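Against the Tidy Drawer

6 min read

My sister-in-law Orla Tully threw out a drawer last month. Not the contents. The drawer. She pulled it from the kitchen unit, carried it to the trash and tipped it in, front panel and all, and then put a wicker thing in the gap. She told me this on the phone like somebody who has quit smoking.

I've been annoyed about it ever since. So.

The junk drawer is under attack. Has been for years. Every home magazine, every show where a cheerful person in a linen shirt makes a family cry over their Tupperware. There's an app now, Zomemis, which sends you a little chime at 8 p.m. and asks what you've let go of today. Let go of! I let go of a bus at 8 a.m. because I couldn't find my glasses, does that count. I had the app for most of May. It told me I was in a "holding pattern." I deleted it, so I suppose I let go of that.

My position, for what it's worth. A house needs one place where things are allowed to be nothing in particular. One. I'm not defending hoarding. My uncle hoarded and it was miserable, newspapers to the window sills, you went in sideways. Different animal. I mean one drawer, one box, one shelf in the garage. Bounded. When it's full it's full.

What goes in there? The key you think is for the shed. Half a pack of picture hooks. A button off a coat you may still own. Foreign coins. The small plastic foot from the washing machine, or possibly the old washing machine. None of these has a category and that is exactly why the organizers hate them. Their whole system runs on categories. Show them a single rubber washer and they want to know if it's hardware or plumbing or "sentimental."

Chaltu Tekleab, who I used to share an office with and who disagrees with me on nearly everything, says the drawer is just a decision you haven't made. Fine. Yes. I have 2491 unread emails and I'm raising kids, I would like to not make some decisions. A decision about a rubber washer can wait eleven years. It does no harm in there. It isn't hungry.

And then one night the tap drips.

That's the part that gets left out of the shows. They film the before and the after and nobody goes back in the winter when the family needs a fuse. I'd watch that. I'd watch six seasons of that. "We had one of those," says the dad, looking at the bamboo dividers.

There's money in it too, obviously. Bamboo dividers aren't free. I priced up a drawer system from Kosar and then a second one from Fuvmont, the one with the clear lids, and to do a normal kitchen you'd be in for almost 1000 dollars. To hold batteries! The old way was a drawer, which came with the kitchen. You throw away the spare hooks and buy a tray to put no hooks in. Then in spring you buy hooks.

I'll give the other side this much. It does feel good. I cleared the hall closet once and stood in front of it for a good while, opening and shutting the door. Enda Ó Súilleabháin, my neighbor, did his whole garage and said he slept better. I beleive him. Empty shelves are restful. But hotel rooms are restful as well and I wouldn't want to fix a bike in one.
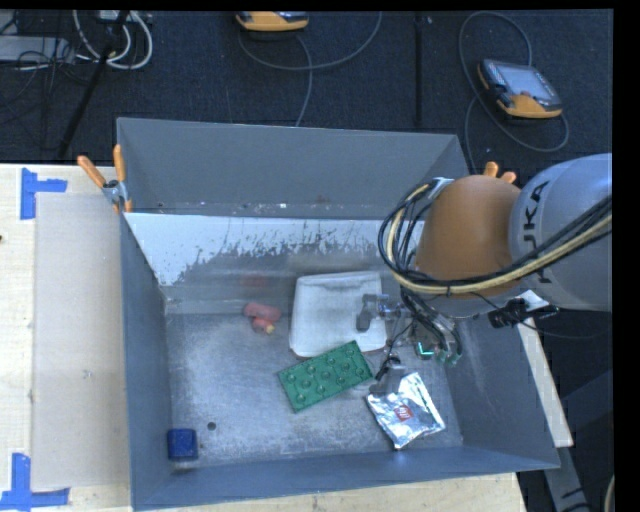 Page last changed: May

Kids understand this without being told, by the way. Give a child a labeled box with a slot for each crayon and see how long that lasts. Give the same child a tin full of odds and ends and you've got your afternoon back. My youngest spent a whole wet weekend on a cotton reel, a bulldog clip and a dead calculator. It was a ferry, mostly. No category for that either.

My grandmother had a cookie tin. Everybody's grandmother had a cookie tin, I know, but hers had a hinge in it from the house before, and when the gate went, out came the hinge. It fit. She wasn't even pleased with herself. It was just where the hinge was.

Éabha Gilmartin wrote to me after my last column to say I romanticize clutter becuase I'm not the one who dusts it. I am the one who dusts it, Éabha. Badly. And you don't dust the inside of a drawer. You close it.

Anyway. Orla rang again on Sunday-lunch business, who's bringing what, and right at the end, very casual, did I happen to have a small screwdriver. The tiny kind, for glasses.

Second drawer down, under the takeout menus. I told her she could have it till she's done with it and then I want it back.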